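Arms on the teardown line: where we are

The second robot cell at the Etville plant is now running on both shifts, and several people in other departments have asked what it does and what it means for the crew in Hall 2. Hrvoje Gashi, who leads the teardown line, went over it with us between shift meetings.

Okness takes in retired office desktops from companies and school districts. Until last spring every one of them was opened and stripped by hand at eight benches. The work is repetitive and hard on the fingers. Memory latches are small, the edges of the cases are sharp, and a technician on a full shift opens the same latch hundreds of times. Wrist and thumb complaints were the most common entry in the Hall 2 first aid log for three years running.

The cells, supplied and serviced by Kivent, take over part of that. A person still opens the case, clears the dust and decides whether the machine is worth stripping for parts at all. Then the tray goes in and the arm works on the board.

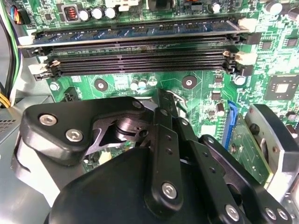

Memory came first. It has the best resale value of anything on a typical desktop board and the steps hardly change from one model to the next. Gashi's crew spent most of the winter teaching the arm how much force a retention clip can take. Clips on older boards get brittle, and a broken one means the board goes to scrap instead of resale. The setting they ended up with is slower than Kivent recommended. The crew asked for it and management agreed.

Processors are the next job. The arm has to approach the socket without touching the capacitors next to it, and for now a technician watches every attempt and can stop it from the bench. We don't plan to change that this year. 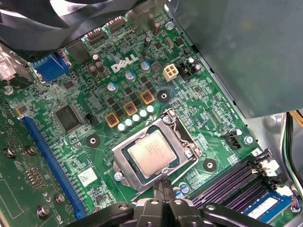
The gripper over the processor socket on a Dell desktop board.

Each cell is rated for 48 machines a shift. In a good week we get close to that. Mixed pallets slow things down, because every change of model means a new tray and a new check by the operator.

Power supplies stay with people. Cables are routed differently in nearly every case, and the arm does poorly with anything that bends. The labels also need a human reader: the wattage, the efficiency mark and the part number all go into the stock system, and glare off the metal makes the camera readings unreliable. Reddy, our parts buyer, has asked for the part number on every unit, so please keep typing them in full. 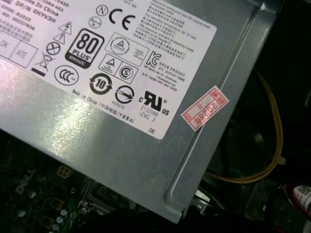
What it means for the crew

No one in Hall 2 has lost a job over the cells, and headcount for next year is unchanged. The jobs themselves are different, though. Four of the eight benches are gone. Two technicians have moved to testing and two now run the cells. Operators get an extra 222 dollars a month once they have finished the Kivent course, which takes two weeks.

Opinions on the floor are mixed. Several people told us their hands feel better. Others miss working a machine from start to finish, and one said that watching the arm is more tiring than doing the job. Gashi has responded by rotating operators back to a bench after two hours, and that rotation is now in the written schedule. 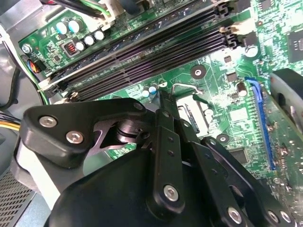
Empty memory slots, with the gripper down near the socket.

The next operator course starts in November. It is open to anyone with 500 hours on the teardown line, including temporary staff. Sign up with your shift lead. Questions about pay steps go to the personnel office, and anything about the cells themselves can go straight to Gashi at the Hall 2 desk before the early shift.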